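Against the Big Bucket of Blocks

Every December the catalogs start coming, and every December they tell me that a child needs more blocks. Last year's Hemutine set had 90 pieces and came in a tub with a rope handle. My sister bought it for her boys. By spring the tub was under the stairs and the boys were stacking soup cans.

I don't blame the boys. I've watched a lot of building sets come and go, in our house and in the library playroom where I used to spend my mornings, and I have never been convinced that the number on the lid means anything. A child who is handed 90 blocks dumps them out. The dumping takes a few seconds and is the best part. Then there is a heap, and the heap is boring, and somebody has to pick it up before dinner.

The toy companies have an answer for this. It's called "open-ended play," and as far as I can tell it means the box has no instructions. Astel prints the phrase on all four sides. Fine, but a heap is open-ended too, and so is a drawer full of socks. I'd like to see the argument that a bigger heap makes for a better afternoon, and I've been waiting a long time for it.

What holds attention, in my experience, is a small problem you can see all at once. Put out very few cubes in different colors. Clear everything else off the table, and I mean everything, including the juice. Give it one small fixed spot to build on. Now there's a question on the table: which one goes on the bottom? Should the red go under the yellow, or does the green get a turn? A tower of two is a tower. You can finish it, take it apart and do it in another order, and you don't need a rope handle.

A few colored cubes and a plain white table, in the first two. 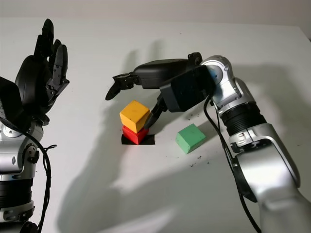
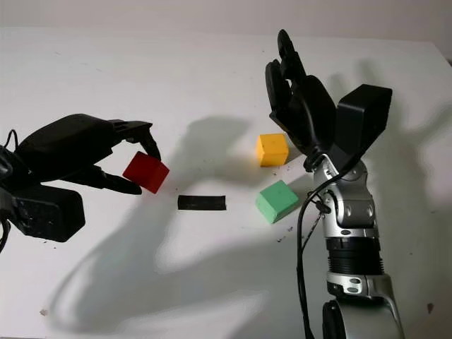
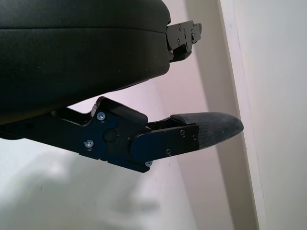 Silvan Camenzind read a draft of this and wrote back that I was being unfair to the tub. His point was that children build alone for a short while and then want to build a town, and you can't build a town out of a handful of cubes. His daughter's best week, he said, was a street of houses that ran from the couch to the kitchen door, and it used every block they owned plus a shoebox. He also thought I was describing what a tired adult wants to see on a table, and he may have me there.

But I'd ask him how many weeks there were like that one. He remembers the street because it was rare. The rest of the year those blocks sat in a bin, and he stepped on them.

I'm suspicious of my own side too. There is now a Preltivus "minimal" set, 12 cubes in a linen bag, that costs more than my sister's tub. I can't see what the linen does for anybody. If you already own blocks, you own a small set. Take out a few and put the rest on a high shelf. Trade them when the interest runs out, and if a town gets going, bring the bin down.

My niece is 10 and says she's done with blocks altogether. Last time she came over she stood at the table and moved the green one on top of the yellow one while she was telling me so. I left them where they were until she went home.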